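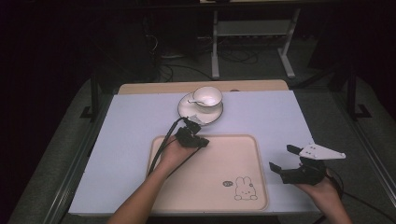
Ulell Support says a tray that rocks on one table and sits still on another is a table problem, and would I mind trying it on a level surface before they look at a replacement. I've now tried it on more level surfaces than I knew I had access to. Log follows.

Ticket 1631
Product: Zornska rabbit tray, item 521, bought with the Tosatberg cup, saucer and spoon
Status: reopened by customer (second time)
Fault: rocks corner to corner. Teaspoon rattles on the saucer when anything is set down.

Step 1. Level surface, as asked. Put a spirit level on the kitchen bench both ways and the bubble sat in the middle. Tray rocked. Turned it a quarter turn and it still rocked, and the high corner went round with the tray. I'm no engineer, but a bench that follows the tray around would be news to me.

Step 2. Support's "soft underlay" suggestion. Tea towel, folded once. The rocking is less noticeable, in the way that a squeaky door is less noticeable if you leave the house. I don't accept this as a fix. I bought a tray.

Step 3. Warm water. The help page says to soak it in hand-hot water and leave it flat under a weight overnight. Did that with a phone book and a casserole dish. Next morning it was fine for one breakfast and by lunch the corner was up again. I'd like to know who wrote that page and whether they'd tried it.

Step 4. The cup and saucer. Support wondered if the Tosatberg saucer was the wobbly part. Took the saucer off the tray and tested it by itself on the bench, spoon across it, then spoon in the cup.

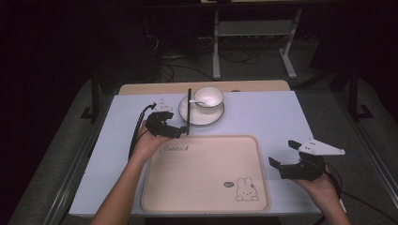
No rocking from the saucer, spoon in or out. Same again with tea in the cup and again with it empty. The saucer is fine, the cup is fine, the spoon is a spoon. Please take them off the list of suspects.

Step 5. Swapped trays with my neighbour, who has the old Montecinos one in much the same size. Hers sat flat on my bench. Mine rocked on hers. She offered me a biscuit and her sympathies.

Reply from Ulell Support, 2:15 pm
Thanks for such thorough testing. We've checked and the tray was part of a run of 1000, with no other reports of warping. Could it have been through the dishwasher?

Customer reply, 4:40 pm
No. It says hand wash on the sticker and I can read. As for no other reports, most people who pay that much for a tray with a bunny on it will shove a bit of cardboard under the corner and get on with their lives. I'd be careful about calling that a clean record.

I measured the gap under the corner with a stack of bank cards and it comes to about 3 mm. If your tolerance is bigger than that, tell me what it is and I'll close the ticket myself. I asked the same thing in April and got a link to the care instructions.

Reply from Ulell Support, 5:05 pm
We've passed the question about tolerance to Zornska. Replacement approved in the meantime, no need to return the first tray.

Customer reply, 5:20 pm
Thank you. Please have someone put it on a flat bench before it goes in the box. Leaving this open until the new one arrives – I'll run steps 1 and 4 again and post the result.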